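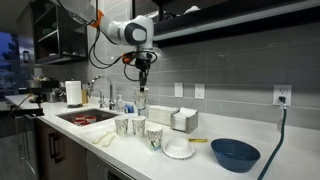 A reader wrote in after the last issue to ask why we were still bothering with two-finger grippers for kitchen work, when a soft gripper would pick up anything in the room and a suction cup would cost a quarter of the price. The same reader said that every paper cup they had ever given to a parallel gripper had come back looking like an envelope.

We have had crushed cups too, and we had been putting off a proper comparison for most of the winter. In February we did one. What follows is a short account of how the grippers got on with paper cups and bowls, along with a few notes on the controller, which turned out to matter more than we had allowed for.

The set-up

The arm is the Elitmont we have been using since the autumn, hanging down over the counter. We kept the arm, the mounting and the lighting the same all the way through and changed only the gripper and, in the second part, the controller. The grippers were the plain two-finger one from Wandonico with its standard black fingers, and the soft-fingered one from Flollov, which closes by air. We did not test suction on the cups. We tried it a year ago on paper cups and the cup wall is too curved and too bendy to hold a seal, and a cup standing the right way up offers nothing flat to pull on except the bottom of the inside.

The job was simple. Cups stood upright on the worktop, and the arm had to pick one up, carry it clear of the others, and set it down on its base in a different spot. We used ordinary patterned paper cups of the kind sold for parties. They are empty throughout. A filled cup is a different job and we will get to it when we are willing to mop.

Each gripper had 50 tries at the cups. A try counted as good if the cup ended up standing and was still round enough that you would drink from it without remarking on it. That last part is a matter of opinion, so the same person judged all of them.

Where to hold a cup

There are really only a couple of sensible places to hold a paper cup with two fingers. You can come in from the side and squeeze the body, or you can come down from the top and pinch the wall at the rim, with one finger inside and one outside.

Most people start with the body, as we did, since that is how a hand does it. The trouble is that a hand spreads the load over a large area and two flat fingers do not. The wall folds inwards well before you have enough grip to be sure of it. If you turn the force down, the cup slides and tilts as soon as the arm speeds up. There is a setting in between where it works, but on our Wandonico it was very narrow and it moved from one brand of cup to another.

The rim is much better. The rolled edge is the stiffest part of the cup and gives the fingers something to catch against. You are pinching a single layer of card, so there is nothing to crush. You can use more force than you would think, and the cup hangs straight down if you have it near the middle of the fingertip.

The cost is accuracy. Coming down on the body, you can be a fair way out and the fingers will push the cup into line as they close. Coming down on the rim, one finger has to go inside and the other outside, and if you are a few millimetres off you either land on the rim and push the cup flat, or you miss the wall altogether and close on air. Other cups standing close by make it worse, as the outer finger needs room to go down. We ended up choosing the side of the rim facing away from the neighbours, and that one change did more good than any amount of fiddling with force.

The results

The Wandonico, holding at the rim, failed on seven of its tries. Most of those were landings on top of the rim, early on, before we had sorted out the height. The rest were cases where the outer finger nudged a neighbouring cup on the way down. The neighbour did not always fall over, but we marked it as a fail regardless, on the grounds that it would have been a spill if there had been anything in it.

The Flollov did better on the plain question of damage. It did not crush anything. It holds the body of the cup and the fingers wrap round far enough that the wall keeps its shape. Where it struggled was space. The fingers are fat and they need to open wide before they go down, so a group of cups standing together is close to impossible unless the arm starts from the outside and works in. We also found that cups came out of it slightly tilted when it let go, as the fingers do not all release at quite the same moment. On a wide, heavy thing you would never notice. An empty paper cup weighs next to nothing and will go over if you breathe on it.

We are not going to print a score for the Flollov, as we had to move the cups further apart to give it a fair chance, and the numbers would not be like for like.

Bowls

We also gave both grippers some bowls, though with much less care about keeping count. Bowls the right way up are easy for a two-finger gripper, provided the wall is thin enough to go between the fingers: same idea as the cup, down over the rim and pinch. Upside down, a bowl gives you a smooth dome and no edge to speak of. The Wandonico has no answer to this. It can reach the foot of some bowls, if there is a foot, but the grip is poor and we would not trust it over a hard floor.

The Flollov managed upturned bowls as long as they were small. It is also the one place where we would reconsider suction, at least for glazed bowls with a smooth base.

The controller

Halfway through, we swapped our old controller for the Valentini. We had planned this as a separate test for the spring, but the old one had developed a habit of dropping its connection at the end of a move and we had had enough.

The difference was larger than we expected and it was all in the last part of the movement. The old controller came down at one speed and stopped. The Valentini lets you set a slow zone above the target and a limit on how hard the arm may push before it gives up and backs away. With the limit set low, landing on a rim no longer flattens the cup. The arm touches, stops, lifts a little and waits to be told what to do next. After the swap we had no flattened cups at all, though we still had a few misses.

There are two complaints. The first is that the slow zone is set in a menu a long way from the one where you set the approach height, and if you change one without the other, the arm will crawl through thin air or arrive at full speed. The second is the manual, where the section on force limits appears to have been written for an earlier version.

Cables

A small point, but it caught us out. The gripper cable needs slack to let the wrist turn, and slack means loops. Ours hang loosely down the side of the arm, and they are fine as long as the wrist stays pointing straight down. If you plan to reach sideways into a cupboard or tip anything out, tie them up first and then run the whole movement slowly with nothing on the counter. A loop of cable can sweep a row of cups aside very thoroughly.

Which would we buy

For cups and general kitchen things, we are keeping the Wandonico on the arm. It is slim, it gets in between objects, and with the Valentini set up properly it no longer does much harm when it is slightly out. If your work is mostly fruit, small upturned bowls or soft packets, and you have room between things, the Flollov is the better choice and is far more forgiving about where you aim it.

As for the reader's envelope cups: try the rim, pick the side with the most space, and bring the force down only if the rim itself starts to crease – ours did not.

We have been asked to repeat the test with lids on. Lids cover the rim, so the inside finger has nowhere to go, and we expect to be back to squeezing the body. The lids are on order. If anyone has already tried it with padded fingertips, please write in and say what the padding was and how long it lasted.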